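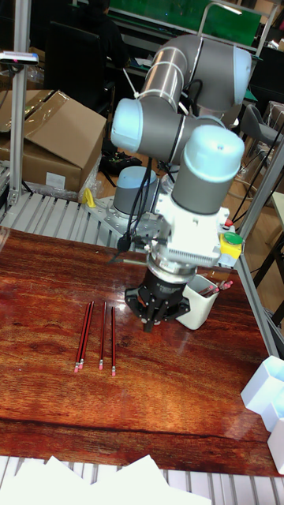
Figure 3. Pencils and pencil cup on the varnished work surface.

4.2 Shared writing materials and the condition of the work surface

The second part of the study concerns the small objects that remain on shared tables between one use and the next. Pencils were selected as the main subject because they are inexpensive, present at every site, and seldom assigned to a particular user. At the Levwood site, as at Honumberg, pencils are bought in bulk and placed in open cups, and users are expected to return them when they have finished. The written rules at both sites mention the return of books, scissors and keys. Neither set of rules mentions pencils.

The records kept for this part cover 274 table checks. A check consisted of a short written note on what lay on the surface, what stood in the cup, and whether the two together left enough open space for a sheet of drawing paper. Observers were asked to write the note before touching anything on the table. Checks in which the cup had been taken to another room were kept in the records but left out of the comparison of layouts.

Three layouts were used in coding. A layout was coded as "parallel" when the pencils on the table lay side by side with their erasers toward the same edge, whether or not the barrels touched. It was coded as "crossed" when at least one pencil lay over or against the others at a clearly different angle. All remaining cases were coded as "scattered." The number of pencils did not affect the code, and a table with a single pencil was not coded for layout.

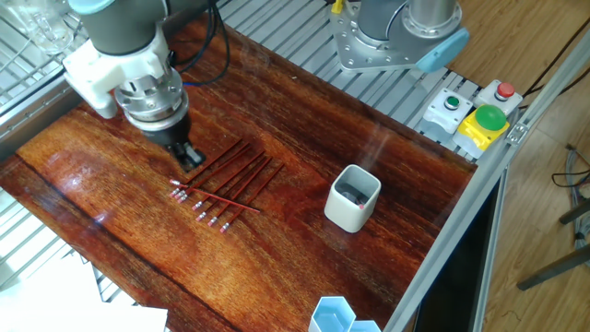
The distinction between parallel and crossed layouts proved harder to apply than the coding guide had assumed. Early versions of the guide, prepared by Jarmila Štefanec, treated a crossed layout as a sign that the pencils had been put down in more than one action. This reading was dropped after the first round of coding, as the position of a pencil does not by itself show how it came to be there. A group may be largely orderly and still contain an exception, as where seven pencils run more or less parallel and an eighth lies across the lower part of the group at a shallower angle. Under the revised guide such a group is coded as crossed, with a note that the remainder is parallel. Coders at Honumberg had at first entered these groups as parallel, and their sheets were corrected before the two sites were compared.

The surface itself also affected the notes. On varnished wood with a strong grain, thin red or brown barrels are less easily noticed than their pink erasers, and several observers reported that they had counted erasers first. On the painted tables at Honumberg this difficulty was not reported. Glare was mentioned more often in the notes from Levwood, and in 2 checks the observer gave it as the reason for starting the note again from the other side of the table.

Cups were recorded separately. The main question was whether a low, square cup holds pencils in a way that encourages their return, compared with the tall round cups that were in use at both sites until May. The tall cups hold more, but users must lift the pencil over a higher rim, and short pencils sink out of reach. In the low cups the ends remain near the rim and are easily seen. Preliminary results were circulated to both sites on 2020-02-04 with a request for written comments. 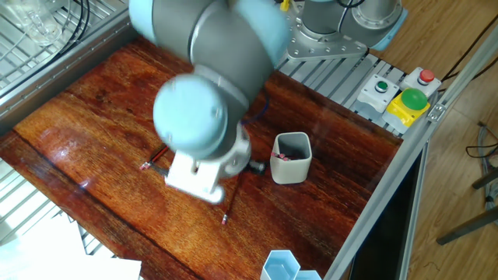 Bhavana Joseph replied that the comparison gave too much weight to the shape of the cup and too little to its distance from the user's hand, and she asked that distance be entered as a separate item in any later round. She added that a cup placed within easy reach is likely to be used whatever its height. The point is accepted. Distance was not measured in the present study, and the results on cup height should be read with that limit in mind.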